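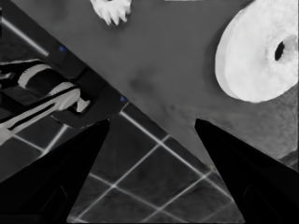

Wrist view in Hirkis, looking between the fingers toward the table, with the other arm at left.

Hirkis Bench Twin, reviewed after a long winter with it
by Tincuța Zamfir
Filed under: Software, Small Cells

I have been meaning to write this one up since February, and every time I sat down to do it I ended up opening the program again and fiddling with something, which I suppose tells you a fair amount about how the review is going to go!

For those who haven't run into it, Hirkis Bench Twin is a layout and rehearsal program for small robot cells, the kind with one or two arms at a table and a person nearby who has other things to do. It comes from Trelteo, who also make the cable trays that a lot of you have written to me about (yes, I still like the trays, no, I still don't like the clips). You build your cell in the program, put the arms where you mean to put them, hang cameras on the wrists, and then you work out what will go wrong before you've drilled any holes. I used it to set up a two-arm table at Plukodard, the small shop where I spend most of my working hours, and I've kept using it since to look after that same table. So I can speak to both halves of the job, the setting up and the keeping up, and I think the second half is where it earned its place on my computer.

Getting started

The install took me most of a morning, and a good bit of that was my own fault. I skipped the part of the guide where it says to set your units before you load anything, and my first table came in the size of a postage stamp. Once that was sorted out I had a floor, a table and two arms standing in about as much time as it takes to drink a coffee and answer the phone twice. The floor comes tiled by default. I thought this was a bit silly at first and went looking for a plain one, but please leave it alone! Those bright grout lines are the best ruler in the whole program. When a wrist camera is tilted and you've lost track of which way is which, the grid gets you straight again in a second, and I now leave it on even for the finished layouts.

The table is whatever you make it. I made mine a plain gray slab with a darker trim, to match what I had in the shop, and then I spent far too long trying to get the trim the right shade. The program doesn't care about your trim. I did, though, and it let me fuss.

The wrist view

If you only ever use one window in Hirkis, I think it should be the one at the head of this page. It shows you what a camera mounted behind the gripper would see, fingers and all, and it was a real eye-opener for me. I'd planned our camera mount on paper with a protractor, like my old boss taught me, and I was quite proud of it. Then I opened the wrist view and found that the two black fingers came up from the bottom like a pair of mountains and took away a great deal of table I had been counting on. You still get a good wide V to look through, and the tips sit where you can judge them against the work, but anything low and off to one side is simply behind a finger. I moved the mount four times in the program that evening. On the real machine each of those moves would have been a new bracket and a new calibration, and very likely a new bad word.

The other thing the wrist view is good for is showing you your second arm. We are all careful about the two grippers bumping into each other, and then we forget about the rest of the arm, all those long links and the elbow and whatever you've bolted on near the wrist. In my layout the other arm came in from the left, down past the table edge, with its black bracket sitting just above the tip of my left finger in the view. Seeing it from there made me go back and check the clearance properly, and I did move the base over a little in the end. I also got fond of the small blue indicator lights. Everything else in my cell is black, white or gray, and when I'm scrubbing through a motion at speed those blue spots are what my eye hangs on to.

Things to pick up

Hirkis gives you a starter shelf of objects, and they are a friendly, odd bunch. I went for a big white ring, like a doughnut with no icing, and a fluffy white thing that I never did find the proper name for. White objects on a gray table sound dull, I know. I picked them on purpose. Our real parts are pale, our real lamps are too strong, and pale things under strong lamps are what gave me trouble on the last table I set up. The ring gets a nice soft shading along its rim and throws a believable shadow, so you can learn something about where to put your light. The fluffy one is less convincing up close, and I wouldn't trust the program to tell you how anything soft will squash. It treats soft things as politely lumpy hard things. If your whole job is plush or cloth, borrow a trial copy and see for yourself before you spend any money.

You can bring in your own objects too, and that went smoothly apart from one housing that arrived inside out. The support desk fixed my file and sent it back the same afternoon with a kind note, and I've had much worse from much bigger companies.

The gripper library

There are 13 gripper models in the box, and a fair spread of shapes. Ours is a Nautiyal two-finger, with those big wedge fingers, and it was in there already, right down to the shallow recesses near the base. I measured the model against the one on my bench and the fingertips agreed as well as my calipers could tell me. The opening speed did not agree, by the way. The default was quicker than ours has ever been, even when new. There's a box where you can type in your own speed, tucked away under a tab called Behavior, and I'd urge you to do it on the first day. I didn't, and all my timing from the first week had to go in the bin.

Looking after the cell with it

Now for the part I really wanted to tell you about. I had assumed I'd put the program away once the table was bolted down. What happened is that I started keeping a service log in it. You can pin a note to any joint, cable or screw, and give it a counter that ticks up with each cycle you report. I set the wrist screws for a check every 2000 cycles and the finger pads for a swap at 3000, and on the morning a note comes due, the part it belongs to shows up in the list when I open the layout. It's a very simple feature. I used to do this with a clipboard on a nail, and the clipboard was fine until somebody needed the nail.

The best use I've had out of it was a camera that had slipped. Our picks had started drifting to one side, only a little, and I had already taken the pads off and cleaned them and put them back with no change at all. So I opened the wrist view from the saved layout, put it next to the live picture from the real camera, and looked at where the fingertips landed in each. They didn't match. The mount had turned a touch on its screw. I turned it back until the two views agreed, ran the calibration again, and put a dab of thread lock on that screw so that we don't have to meet again. If you take one habit from this review, take that one - save a wrist view on the day everything is working, and keep it somewhere you can find it.

I do the comparison every so often now, usually early, before the lamps have warmed the room up. I look at the fingertips first, then the table edge, then wherever the other arm parks. If the table edge has shifted and the tips haven't, then somebody has bumped the table. If the tips have shifted, it's the camera or the fingers. It's not a fancy method, but it has saved me from taking apart things that were perfectly healthy.

What I didn't like

The menus are a muddle. Saving a view and saving a layout are in two different places and look nearly the same, and I've lost work to that more than once. Undo only goes back through moves, so if you delete an object it is gone for good unless you've saved. The shading on large flat surfaces comes out mottled, with the odd darker smudge on the table, and I spent a silly amount of time hunting for a shadow that wasn't coming from anything. I'd also love a way to print the service notes on one page. At the moment I take screenshots and paste them together, and it looks like a ransom letter.

The fan on my laptop doesn't care for it either. With both wrist views open at once the whole machine gets loud enough that I go and have lunch.

Price and who it's for

I paid 135 dollars for the single-bench license, which covers one layout with up to two arms and includes the service notes. There is a larger license for people with a whole row of cells, and I haven't tried it, so I'll leave that to someone who has a whole row of cells. For one table and one person who looks after it, I think the small one is very fair.

If you already have a cell that runs nicely and never gets moved, you may not need the layout tools at all, though I'd still look at the notes and the saved views. If you are about to set up your first two-arm table, then please do get it before you order your brackets, and please set your units first.

I'm told an update is on the way with a proper undo. I'll add a line at the bottom of this page once I've had a chance to try it, and if any of you work out what the fluffy thing is called, do write in.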